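Community > Skaltley > Vacancies and calls > Taking part

Call for participants: everyday wallets and card holders
Posted in October by the Harneck Study office

Harneck is looking for 20 adults in Skaltley and the villages nearby to take part in a study of how people store, find and put away the cards they carry. We are interested in library cards, bus passes, loyalty cards and membership cards, and in the holders people keep them in.

You will come to our room at Berge for 2 sessions. At each one you sit at a table and work through a set of short tasks with a card holder we supply. You open it, find a card, take it out, put it back in the same pocket and close the holder again. You can sit or stand, and you can use either hand.
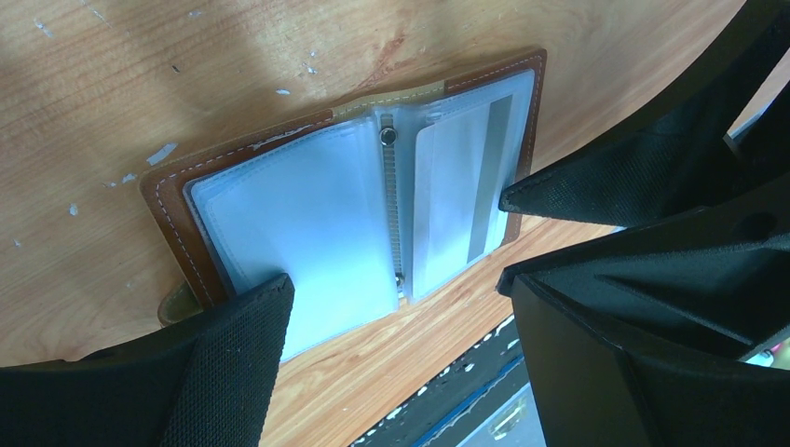
Card holder with brown leather cover and frosted plastic pages, open on the table.

We would like to hear from people who:

- are 18 or over
- carry a wallet, purse or card holder most days
- can come to both sessions

Stiff fingers, weak grip or poor eyesight will not rule you out -- we want a range of hands and eyes in the group. Please tell us beforehand if you need a higher chair or a brighter lamp.

Some tasks use plain white cards with a stripe on the back. Do not bring your own bank cards to the table. We will not ask for any account details, and your bag can stay with you throughout. 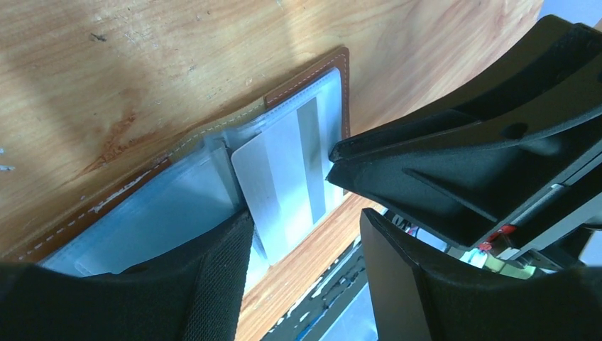 One person from the earlier group wrote to us afterwards that getting the card out was the easy part, and that she spent far longer coaxing it back in without the plastic folding over. Comments like hers are useful, and there is time at the end of each session to make them.

Travel costs within the district are paid on the day -- keep your ticket or note your mileage. Tea and coffee are provided. You may stop at any point and still claim your travel.

To apply, write to the Harneck Study office at Berge, quoting reference 3917, or ring extension 311 in the mornings. Give your name, a daytime number and the times that suit you.

Related calls
Fesorari: packaging testers wanted
Skaltley library: reading group places
Berge: part-time receptionist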